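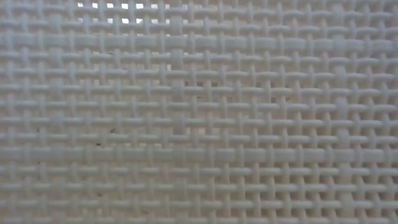
Damián Urrutia puts belt care ahead of everything else in a cell, and tells new technicians at the Zaltstead plant that most of the robot faults he gets called for start at the conveyor.

# Chapter 9: Woven Belts and Screens

The cell used in this chapter is a single pick-and-place arm at Zaltstead, fed by a Takholm conveyor. Parts of the cell that move air or drain water are covered with woven plastic mesh. In a plain weave, each strand passes over one crossing strand and under the next. Dust and small bits of debris can catch on the strands or sit behind them, and specks that small are easy to miss from standing height.

Chapter 8 dealt with the arm itself. We now turn to the mesh: how to inspect it, clean it and set its tension.

Before you begin, you should be able to:

- lock out the cell and check that it is locked out
- read the hour counter on the Takholm drive
- home the arm by hand

Inspection is due every 200 running hours. Get close to the surface with a lamp and work from one side to the other - a quick look from the gate does not count as an inspection. Write down the hour reading first. The worked log in Section 9.2 starts at 1030 hours, with the arm parked and the drive off.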